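Section 2: Setting Up Your Omorel Countertop Water Softener

Welcome back! If you worked through Section 1, your softener is out of its carton, the packing foam is gone from inside the lid, and you've found the little bag with the hose washers in it. (Do check the bag again. The washers like to cling to the plastic.) This section takes you through testing your tap water, connecting the hoses and running the first rinse. Set aside a quiet stretch of the afternoon for it, put the kettle on if you like, and please read all the way to the end before you pick up a wrench.

2.1 Choosing a spot

The softener wants to stand on a flat, level surface within reach of a cold tap and a sink. A full tank is a good deal heavier than an empty one, so settle on the spot now and save yourself the lifting later.

1. Wipe the counter down and let it dry.
2. Set the softener in place with the dial facing you.
3. Press gently on each corner of the lid. If the unit rocks, turn the feet underneath until it sits still.
4. Leave a hand's width behind the unit so the hoses can curve without kinking.

CAUTION: Keep the softener away from stoves, radiators and windows that get strong afternoon sun. Never connect it to a hot water line.

2.2 Testing your water

Every home is a little different, and so is every well, which is why we ask you to test before you touch the dial. You'll want a sample straight from the cold tap, in something clean that has been rinsed with the same water. A drop of leftover dish soap can throw the whole reading off, and then you'll be scratching your head over a number that makes no sense.

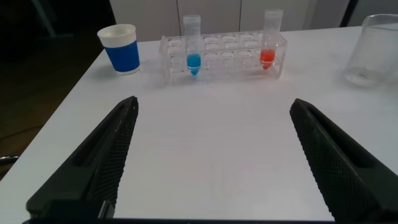 Let the cold tap run for 2 minutes before you collect anything. Water that has been sitting in the pipes overnight picks up a bit of whatever the pipes are made of, and it won't give you a fair picture of what comes in from the street or the well.

1. Fill your sample container to the line marked on the test card.
2. Dip one strip, count slowly to three, and take it out.
3. Hold the strip level, without shaking it, until the color settles.
4. Match the color to the card in good daylight. Kitchen bulbs tend to make everything look yellower than it is.
5. Write the hardness number inside the back cover of this guide. You'll be glad of it when November comes and you can't remember what you had.

NOTE: If the color falls between two squares on the card, use the higher one. A softener set slightly high does no harm beyond using a little more salt.

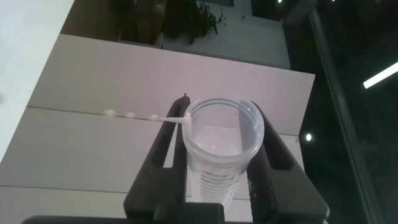 Can I test water that has already been through a pitcher filter?
Please use unfiltered water from the cold tap, as many pitcher filters change the hardness and your dial would end up set too low.

2.3 Connecting the hoses

The gray hose brings water in and the blue hose carries softened water out. Both use the same Carroll fitting, so they'll screw onto either port quite happily - go by the color of the collar and take your time.

1. Close the cold tap fully.
2. Seat one washer inside each hose end.
3. Screw the gray hose onto the gray collar by hand until snug, then give it a quarter turn with the wrench.
4. Do the same with the blue hose and the blue collar.
5. Open the tap halfway and watch both joints for drips.

CAUTION: Do not overtighten. A cracked collar has to be replaced along with the whole valve (part 669).

2.4 Setting the dial and rinsing

Turn the dial to the hardness number you wrote down. The scale stops at 13, and if your water tests above that, leave the dial at 13 and refill the salt more often. Now pour in the salt up to the ridge, close the lid, and hold the Rinse button until the light comes on.

The first rinse may look a bit cloudy or tea-colored, and it goes straight down the drain. Don't drink it or give it to the houseplants. When the light goes out, run one more rinse, and then test the water from the blue hose with a fresh strip.

If the second strip still reads hard, turn to the troubleshooting chart in Section 5. Replacement strips are sold as item 224.

Section text revised 6/25/26 by Tuấn Tạ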